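德努姆基金会通讯
机构动态

遮阳与户外学习：苏恩霍姆校区启动学生防晒用品循环计划

2023年4月2日，苏恩霍姆（Surnholm）校区管理处正式公布《户外活动防晒与着装指引（修订版）》，并同步启动学生防晒用品循环计划。该计划由德努姆（Denum）基金会提供首期经费，科马尔（Comar）社区服务中心负责日常运作，适用范围包括校区所属小学部、初中部及课后托管班。现将有关情况通报如下，供各位家长、教职员及合作单位参阅。

修订的背景

原指引制定时，校区的户外课程以体育课和课间活动为主，学生在室外连续停留的时间较短。此后，自然观察、园艺、测绘等课程陆续迁至户外，部分班级每周有整个上午在操场东侧及河岸步道开展教学。原有条文仅规定“天气炎热时应注意防暑”，对帽子的样式、佩戴时段、教师的提醒职责以及校方应提供的遮阴条件均未作说明，各班执行标准不一，家长也多次来函询问。

修订工作由学生健康事务主任哈南·巴泰内（Hanan Bataineh）主持。工作组在起草期间查阅了校医室的就诊记录，走访了户外课程的任课教师，并向全体家庭发放了意见征询表，收回近4000份书面意见。意见较为集中的事项有三：一是帽子遗失频繁，家庭重复购置负担较重；二是棒球帽对耳部和后颈的遮挡不足；三是低年级学生在集体活动后常拿错帽子，卫生问题令人担忧。

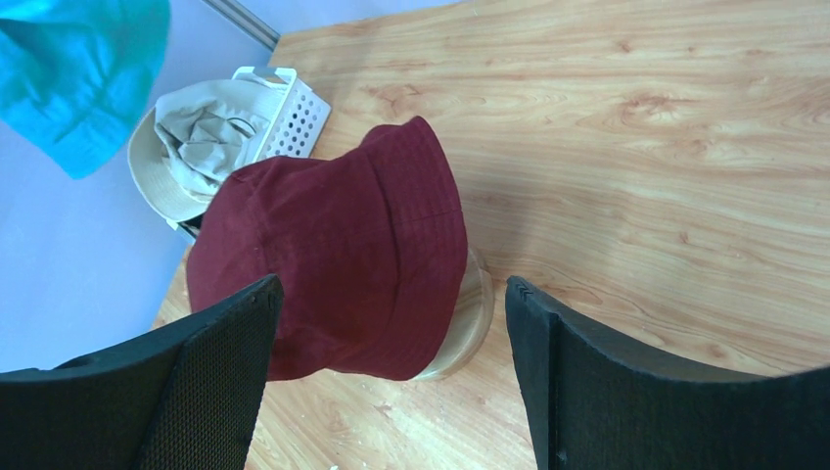 巴泰内主任在说明会上指出，防晒措施应当与课程安排一并考虑，不宜完全交由家庭自行解决。她表示：“学校把课堂搬到室外，就有责任把遮阴、饮水和着装的条件一并准备好。家长需要知道学校做什么，也需要知道学校希望他们做什么。”

着装要求

修订后的指引规定，自本学期起，凡在上午十时至下午三时之间进行的户外课程及集体活动，学生均应佩戴四周有檐的帽子。帽檐应能遮盖面部、耳部及后颈。渔夫帽、宽檐布帽均可使用；棒球帽可在上下学途中佩戴，户外课程期间不作为合规用品。参加攀爬、球类及器械活动的学生不得佩戴带有长系绳的帽子，如帽绳可拆卸，应于活动前取下。

校区不指定品牌、颜色和销售商，也不要求帽子印有校徽。帽身可有简单图案或刺绣，但不得含有攻击性文字。因宗教或文化原因佩戴头巾的学生，头巾即视为合规着装，无须另行加戴帽子。因健康原因不宜戴帽的学生，可由家长向校医室提交书面说明，任课教师应为其安排有遮阴的座位或活动区域。

每顶帽子均须在内侧缝制或书写学生姓名及班级。姓名标签不得置于帽子外侧，以免学生个人信息在校外场所为陌生人所知。

循环计划的运作

循环计划设有固定收集点，位于科马尔社区服务中心一层服务台旁，另在小学部门厅设临时收集箱。家庭可将孩子已不再合用但状况良好的帽子、长袖防晒衣及遮阳伞交至上述地点。首批入库用品共200件，已完成清洗和检查，可供学生领用。

服务中心协调员康纳尔·亨尼西（Conall Hennessy）介绍，所有入库用品须经过登记、检查、清洗、晾干和分类等程序。检查时应特别留意帽檐是否变形、缝线是否脱落、内衬汗带是否完好。面料明显磨薄或破损的用品不再发放，转交初中部手工课用作练习材料。清洗统一使用无香型洗涤剂，以照顾皮肤敏感的学生。带有前任使用者姓名的标签，须在发放前拆除。

领用手续从简。学生本人或家长均可在服务中心开放时间内前往挑选，填写领用单后即可带走，无须提供收入证明，亦不设归还期限。学生遗失帽子后可再次领用，教职员不得因此对学生作出批评或记录。

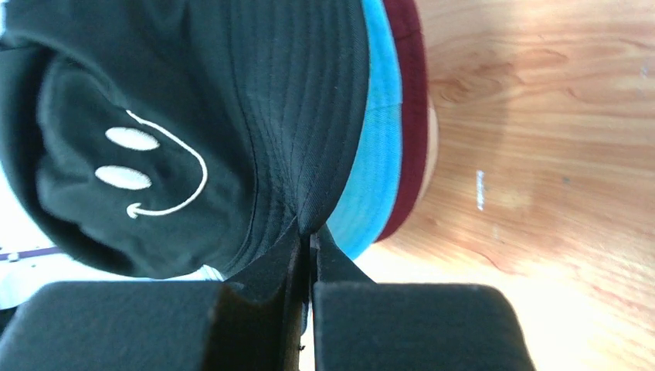
对于临时忘带帽子的学生，各班另配有备用用品。备用帽由班主任保管，每次使用后须单独存放，当日送洗，不得在同一日内供两名学生轮流佩戴。若班级备用帽已全部借出，任课教师应将相关学生安排在遮阴区域参加活动，不得以未戴帽为由取消其上课资格。

遮阴设施与课程安排

着装要求之外，校区对户外教学场地的条件亦作出调整。总务处已委托全氏（Jeon）工程事务所对操场东侧、园艺区及河岸步道进行日照测量，并据此拟定遮阴棚的位置。工程负责人玄智勋（Ji-hoon Hyun）说明，园艺区现有树木在上午可提供较为稳定的树荫，正午之后则基本失去遮蔽作用；操场东侧全天缺少自然遮阴，应优先施工。遮阴棚拟采用可拆卸结构，冬季收起，以保证教室采光。

施工期间，操场东侧北端将设置围挡，学生由南门进出。原定在该处进行的低年级体育课改在室内体育馆上课，具体安排由各年级组另行通知。全部遮阴设施预定于九月新学年开始前交付使用。

课程方面，教务处要求户外课程尽量安排在上午前两节。确需在中午前后进行的观察活动，每次连续室外时间不得超过44分钟，其间应安排饮水和休息。任课教师须在出发前查看当日紫外线预报，并在课程记录中注明活动地点及遮阴情况。遇高温预警时，户外课程一律改为室内进行，不另行补课。

健康教育

初中部科学教师姜素律（So-yul Kang）已为各年级编写配套教学材料。低年级材料以图画和儿歌为主，帮助学生养成出门戴帽、及时饮水的习惯；高年级材料涉及紫外线的基本知识、不同织物的遮光差异以及影子长度与太阳高度的关系。部分内容可与数学课的测量单元结合，由学生在校园内选定地点，于不同时刻记录影长并绘制图表。

姜老师建议，教师在课堂上应避免以肤色深浅作为讨论防晒必要性的依据，也不宜公开比较学生之间的帽子新旧或价格。她在教师培训中提到，高年级学生对着装较为敏感，允许其自行选择款式，有助于提高日常佩戴的意愿。教学材料的电子版已上传至教师资源平台，纸质版可向教务处索取。

关于防晒霜，修订后的指引维持原有规定。学生可自带防晒霜并自行涂抹，低年级学生由教师口头提醒和协助检查。教职员不得向学生提供其家庭未书面同意使用的产品。有过敏史的学生，请家长在健康登记表中注明。

经费与监督

德努姆基金会首期拨付的经费用于用品清洗、收纳设备购置及教学材料印制，遮阴工程费用由校区年度修缮预算列支。基金会项目主管伊琳娜·巴尔布（Irina Barbu）表示，基金会将每学期审阅一次收支报表，并根据领用情况决定后续拨款。报表经审阅后，将在本通讯及服务中心公告栏刊载。

家长委员会可推派代表列席学期检讨会议。家庭对指引内容有不同意见的，可向学生健康事务办公室提交书面意见，办公室应在收到后十个工作日内答复。涉及个别学生健康状况的来函，将由校医室单独处理，不列入公开汇总。

近期事项

一、请各班班主任向学生发放姓名标签及指引摘要，并在班级公告栏张贴户外活动时段说明。

二、需要翻译版本的家庭，可向小学部前台登记，校方将提供所需语种的文本。

三、捐赠用品请洗净后装袋，并在袋外注明种类和适用年龄。服务中心暂不接收雨衣、冬季绒线帽及鞋类。

四、服务中心欢迎家长协助衣物分类和标签缝制工作，有意者请与亨尼西先生联系，报名表可在一层服务台领取。

学生健康事务办公室　供稿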